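When the arm kept closing on nothing

The fault had been in the logs for weeks before anyone at Clenus read them properly. The company builds control software for two-armed mobile robots, and in January it was getting ready to hand a door-opening routine to its customer, Restetti. The lead engineer on the project agreed to talk about what went wrong, on the condition that we left names out.

"We test everything in simulation first," she said. "The robot rolls up to a door, finds the knob, takes hold, and goes through. We had 728 runs in the overnight set and the report said all but 59 had passed. We were pleased with that."

The trouble was in how the report decided what a pass was. A run counted as good if the robot ended up on the far side of the doorway. It did not check what the arms had done on the way.

"On a Monday I sat down and replayed some of the good ones," she said. "The second one I opened, the gripper closed in front of the knob, got nothing, and the forearm shoved the door. It went through. The report called it a pass."
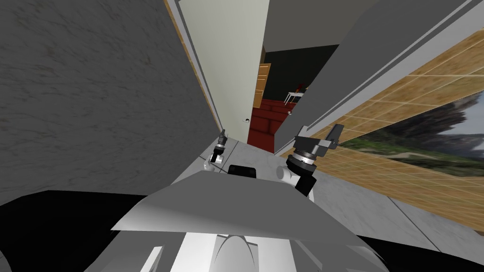

She stopped the handover that afternoon. The team traced the fault to a change in the wrist offset, which had been updated for one arm and left alone for the other. The hand was reaching 15 millimeters short. In simulation the doors were light and swung freely, so pushing worked nearly every time.

"A real door has a closer on it, or a person behind it," she said. "The force limit would have stopped the arm at some point. I don't like leaning on the force limit."

Asked whether Restetti was told, she said yes, the same day. "They were annoyed about the date. They asked for the replays and we sent them."

The routine now fails any run where the gripper closes without contact, and the offsets for both arms are read from one file. The first set under the new rule did badly. She would not give the figure.

"It was a bad number, but I could believe it," she said. The Corkmont trial has been moved back 2 months, and she still replays a few of the passes each morning before the others come in.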